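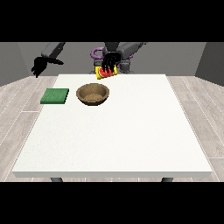 3.2 Die Limskaer Fassungen des Kümmelkuchens

Der Kümmelkuchen ist im Korpus schlecht zu fassen, weil er unter wechselnden Namen geführt wird. In den älteren Haushaltsbüchern aus Limska steht er als »Kümmelbrot, süß«, in den jüngeren als »Kümmelkuchen« oder nur als »Kuchen für den Nachmittag«. Wer allein nach dem Titel sucht, findet deshalb nur einen Teil der Belege. Für diesen Abschnitt wurde der Bestand der Sammlung Butolen vollständig nach der Kombination von Weizenmehl, Kümmel, Fett und einem Süßungsmittel durchgesehen. Die Sammlung umfasst 775 Rezepte, die Transkriptionen liegen in der Datenbank Wubshet vor. Unsichere Lesungen wurden von Chaltu Worku am Original geprüft.

Nach dieser Durchsicht lassen sich vier Fassungen unterscheiden, im Folgenden A bis D genannt. Fassung A ist die knappste. Sie nennt die Zutaten ohne Mengen und setzt voraus, dass die Leserin den Teig kennt: Man nehme vom Brotteig, so viel übrig sei, arbeite Schmalz und Honig ein und gebe den Kümmel zuletzt hinzu. Eine Form wird nicht erwähnt. Fassung B übernimmt den Ablauf fast wörtlich, ersetzt aber den Honig durch Zucker und gibt erstmals ein Verhältnis von Fett zu Mehl an. In Fassung C kommen Eier hinzu, der Brotteig verschwindet, und der Kümmel wird vor dem Zugeben in warmer Milch eingeweicht. Fassung D ist eine Abschrift von C mit zwei Auslassungen, die vermutlich auf einen Zeilensprung zurückgehen.

Leitão hat in einer früheren Arbeit vorgeschlagen, C als eigenständiges Rezept zu behandeln, das mit A und B nur die Leitzutat teilt. Dafür spricht die andere Teigbasis. Dagegen spricht, dass C an zwei Stellen Formulierungen enthält, die nur aus B verständlich sind. So heißt es in C, der Teig solle »wieder« gehen, obwohl von einem ersten Gehen vorher keine Rede ist. In B ist dieses erste Gehen beim Brotteig mitgedacht. Wir halten C daher für eine Umarbeitung von B, deren Verfasserin den Anfang neu geschrieben und den Schluss stehen gelassen hat. Teresa Leitão hat sich dieser Lesart nach Durchsicht der Transkriptionen angeschlossen, hält aber für möglich, dass zwischen B und C ein verlorenes Zwischenglied lag.

Zur Datierung. Keines der Bücher trägt auf dem Titelblatt ein Jahr. Für A und B bleiben nur Schrift und Papier, und beide erlauben lediglich eine relative Ordnung. Das Buch mit Fassung C enthält weiter hinten einen Eintrag über den Kauf von Einmachzucker im Juni, ebenfalls ohne Jahr. Der Eintrag stammt von einer zweiten Hand und sagt über das Alter des Kuchenrezepts wenig aus. Wir verzichten deshalb auf absolute Angaben und sprechen nur von älteren und jüngeren Fassungen.

3.3 Nachbacken als Prüfverfahren

Dass historische Rezepte sich am Schreibtisch nur begrenzt beurteilen lassen, ist oft bemerkt worden. Beim Kümmelkuchen betrifft das vor allem die Konsistenz des Teigs. Fassung B verlangt, man solle ihn »ausziehen, bis er den Tisch deckt«, und es ist strittig, ob damit ein Rollen, ein Ziehen mit der Hand oder bloß ein flaches Drücken gemeint ist. Als Tisch haben wir uns bei der Auslegung keine bestimmte Küche vorgestellt. Abbildung 2 gibt eine Computergrafik mit einem großen weißen, rechteckigen Tisch wieder.

Die Backversuche wurden von Ilango Pillai und Seon-mi Kong durchgeführt. Grundlage war in allen Durchgängen ein Ansatz mit 1000 g Weizenmehl, damit sich die Verhältnisangaben aus B und C ohne Umrechnung vergleichen ließen. Für A musste das Verhältnis aus B übernommen werden. Das ist eine Schwäche des Verfahrens — das Ergebnis für A ist dadurch näher an B, als die Quelle es verlangt. Gebacken wurde im Elektroofen mit Ober- und Unterhitze. Die Quellen kennen nur den Holzofen nach dem Brotbacken, also eine fallende Temperatur. Diese wurde in einem zusätzlichen Durchgang von Hand nachgestellt, mit geringem Einfluss auf die Krume und merklichem auf die Farbe der Kruste.

Der Teig nach B ließ sich mit der Hand kaum ziehen. Er riss, sobald er dünner als ein Finger wurde, auch nach längerer Ruhe. Mit dem Rollholz gelang ein gleichmäßiger Fladen, allerdings nennt B an keiner Stelle ein Rollholz, während dasselbe Buch es bei den Nudeln ausdrücklich verlangt. Am plausibelsten scheint uns das Flachdrücken mit bemehlten Händen. »Den Tisch decken« wäre dann eine Redensart für einen Fladen von ansehnlicher Größe und keine Maßangabe. Meron Araya verweist auf eine ähnliche Wendung in den Brotrezepten desselben Buches, wo von einem Laib die Rede ist, der »die Bank füllt«.

Bei C trat das Problem nicht auf. Der eihaltige Teig ist weich und wird in eine Form gestrichen. Auffällig war hier der Kümmel. Eingeweicht verteilte er sich gut und schmeckte milder als trocken zugegebener, was erklären könnte, weshalb C etwa 2 Löffel mehr vorsieht als B. Ob die Löffel in beiden Büchern gleich groß waren, wissen wir nicht.

Zum Vergleich wurde eine im Ort Avo mündlich überlieferte Zubereitung herangezogen, die heute noch zum Kaffee gebacken wird. Sie entspricht im Teig der Fassung C, verwendet den Kümmel aber trocken und bestreut die Oberfläche mit grobem Zucker. Für den Zucker fehlt in den Limskaer Büchern jeder Beleg. Ob er eine spätere Zutat ist oder in Avo auf eine eigene Vorlage zurückgeht, muss offenbleiben, solange von dort keine Handschriften bekannt sind. Die Backprotokolle zu allen Durchgängen sind im Anhang wiedergegeben.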